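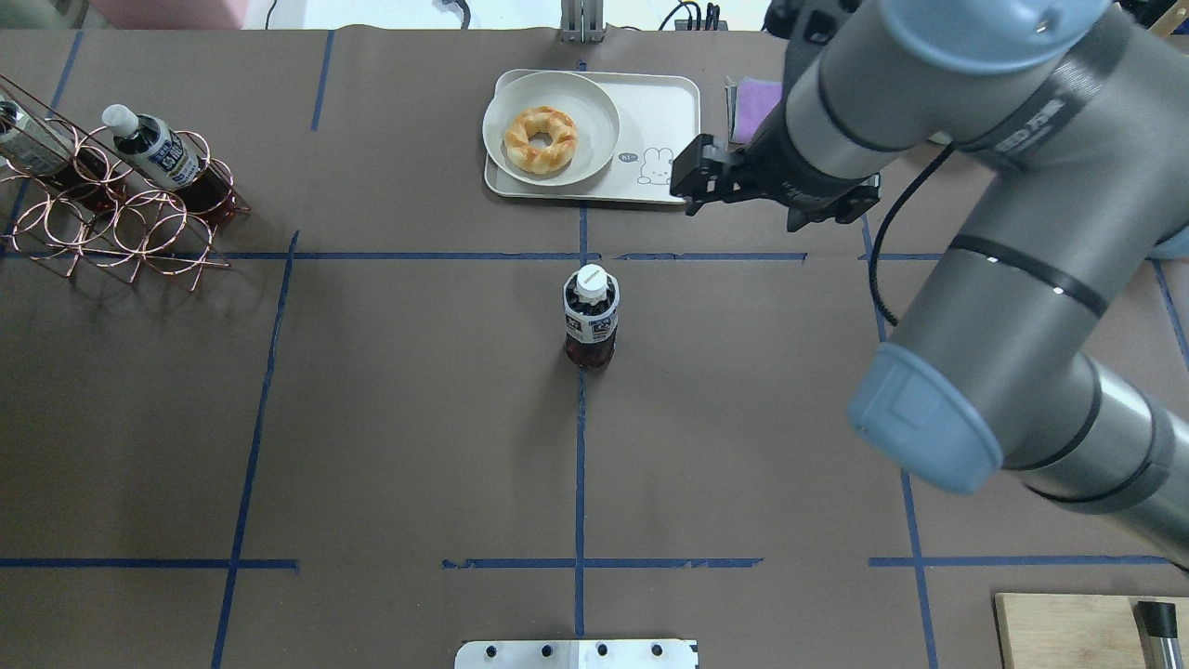 Darkanstead Rivers Trust
27 September 2020

1/ The Trust has completed its late-summer survey of the bullhead, Cottus gobio, in the Plevgate Brook and its two feeder streams. The main points are set out in this thread. The full report will be placed on our website in December, once the figures have been checked against the water records.

2/ The bullhead is a small fish of stony, fast-running water. It has a broad, flattened head, a tapering body without ordinary scales, and large rounded pectoral fins. Most adults in the Plevgate are shorter than a person's finger. The colour is a mottled brown and varies a good deal with the bed the fish is living over.

3/ It has no swim bladder and spends nearly all its time on the bottom. By day it stays under stones, roots or sunken wood. It feeds mainly at dusk and during the night, on freshwater shrimps, mayfly and caddis larvae and, at times, the eggs of other fish. Anyone who has stood on the footbridge at noon and reported an absence of bullheads has probably been standing over several.

4/ Spawning takes place in spring. The male clears a hollow beneath a large stone and the female fixes her eggs to the underside in a sticky clump. The male then guards them and fans them with his fins until they hatch. Stones lifted or shifted at this season can mean the loss of the whole clutch.

5/ Survey method. We worked 18 sites between the Stumow road culvert and the old sheepwash. Each site was a measured length of stream, closed off with stop nets and fished three times in an upstream direction. Fish were measured, held in shaded tanks and returned to the same length of water.

6/ Fieldwork was led by Firdevs Sezer, the Trust's fisheries officer. Teams were kept small this year and equipment was not shared between them. Two sites on the upper feeder were moved slightly downstream of their usual position, where access along the bank allowed people to keep apart. The report will mark these two sites clearly.

7/ Results, main brook. Bullheads were present at every site above the mill weir. Densities were highest in the riffles below the alder wood, where the bed is clean cobble with little silt. Young of the year were found here in good numbers, and we are satisfied that the fish bred successfully in this stretch in 2020.

8/ Results, below the weir. The picture is less good. Bullheads were found at 4 sites only, all of them close under the weir apron. Further down, the gaps between the stones are filled with fine silt and the fish have few places to shelter or spawn. The same stretch gave poor results in our last survey.

9/ Results, feeder streams. The eastern feeder holds a small but steady population. In the western feeder we caught 19 fish in total, every one of them an adult. A lack of young fish in one season does not prove that breeding has failed, and small fish are harder to net in weedy water. We shall look at this stream again next year before drawing any firm view.

10/ Other species recorded: brown trout, stone loach, minnow and three-spined stickleback. One eel was taken near the sheepwash, the first in our records for that site. Brook lamprey larvae were noted in soft margins at two places but were not counted, as the method is not suited to them.

11/ Invasive species. Signal crayfish were found at the lowest site and nowhere else. They compete with bullheads for cover under stones and will eat their eggs. Trapping crayfish without written consent is against the law and can make matters worse. Please do not attempt it. Please do tell us of any sighting upstream of the Stumow road.

12/ The weir. Bullheads are weak swimmers and cannot pass even a low step. Fish washed down over the weir in a spate have no means of getting back. The Trust has asked Yalçınkaya, the engineering firm already engaged on the sluice repairs, to cost a rough stone ramp along the left bank. No decision has been made and no funds have been committed.

13/ Silt. Much of the material below the weir comes from two field gateways and from one length of bank trodden down by cattle. The tenant has agreed in principle to fencing, with a drinking bay set back from the channel. We are grateful for that. A wet winter before the fence goes up would be unwelcome.

14/ A request to visitors. Building dams out of stream stones is a popular pastime at the Plevgate ford, and over 31 small dams were taken down there by our wardens this summer. Each one takes cover away from fish and insects. Children are very welcome to paddle. We ask that stones be left where they lie, above all from February to June.

15/ A request to dog owners. Some spot-on flea treatments are highly poisonous to water insects, on which the bullhead depends. Please keep recently treated dogs out of the brook for the period stated by your vet.

16/ Legal position. The bullhead is listed in Annex II of the Habitats Directive. It has no value to anglers and is seldom noticed, but its needs are taken into account when protected rivers are managed. The Plevgate is not itself a designated site. We hope the survey record will be of use should that question be raised.

17/ Several followers have asked whether bullheads may be kept in a home aquarium. They need cold, well-aerated, moving water and live food, and they do badly without it. Fish should not be removed from the brook for this purpose, nor should fish from elsewhere be released into it.

18/ Site-by-site tables and length charts will be included in the December report. Paper copies can be requested from the Darkanstead office by post. Corrections to place names on the site map are also welcome, as the two feeders are known by different names on either side of the parish boundary.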